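Nesting cherry-pattern plates and bowls on one shelf - stacking order and spacing

Household Storage > Crockery and glass

ferrule_22
Posts: 191

I am trying to get a small set of mixed white crockery into one cupboard and would like opinions on stacking order before I buy any risers.

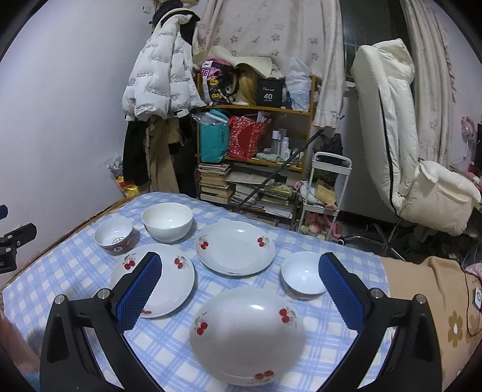 The usable shelf height is 22 cm. Most of the set has the cherry pattern, and the pieces vary a good deal in depth. The flat plate is no problem. The deep dish is, as it takes up most of the shelf depth on its own and the smaller bowls do not nest in it without rocking. At present everything gets laid out on the table after washing and goes back in whatever order it comes to hand.

Current plan:
Flat plate at the bottom, shallow dish on top of it, deep dish on top of that.
Bowls in a separate stack, plain white one at the base.

Does anyone see a fault with this? The decoration on the rims is my main concern.

quillback
Posts: 55

The order is sound. I would put a felt or paper separator between each piece, though. Most rim wear comes from the unglazed foot ring of the piece above, which is harder and rougher than the glaze. Run a fingertip round the underside of the deep dish. If it feels like fine sandpaper, it will mark whatever it sits on.

If it is rough you can take it down with wet 400 grit. Two minutes is enough.

oddment
Posts: 1,004

Disagree about the deep dish going on top. It is the piece you will reach for most, granted, but it is also the one with the highest centre of gravity once you start dropping bowls into it, and people always do. Put it on its own side of the shelf and accept the loss of space.

Also, I would not sand anything decorated. If the pattern is over the glaze, one slip and it is gone.

quillback
Posts: 55

You sand the foot ring, which is on the underside. The pattern is on the rim. I have done more than 100 pieces this way without touching any decoration.

oddment
Posts: 1,004

Fair enough. I still would not recommend it to someone who has not done it before.

ferrule_22
Posts: 191

Checked the foot rings this evening. The deep dish is slightly rough, the flat plate is smooth. The two small bowls with the red band are smooth as well. I will use separators and leave the sandpaper alone for now.

On risers: I have been looking at the Sosinix wire one and the Fusex expanding one. Any experience?

tallboy
Posts: 312

Had the Sosinix. The wires are spaced too widely for small bowls, so the foot drops between them and the bowl tilts. Fine for plates. The Fusex has a solid top but it bows in the middle when fully extended. Keep it closed up to about two thirds and it stays flat.

lintel
Posts: 87

A third option is to leave out the riser and fit a second shelf. With 22 cm you could split it 9 and 11 and lose the rest to the board. Plates and the shallow dish in the lower gap, bowls in the upper one. Measure the deep dish first, including whatever you intend to put in it.

tallboy
Posts: 312

Nine is tight for getting a hand in over a stack of plates. I would go ten and ten.

lintel
Posts: 87

Depends on the hand. Ten and ten would do.

ferrule_22
Posts: 191

It is a rented flat, so no drilling. The Fusex it is, closed up as tallboy suggests. Deep dish on its own side, bowls on the riser with the plain one at the bottom, plate and shallow dish underneath with paper between. I will report back in July if anything has chipped.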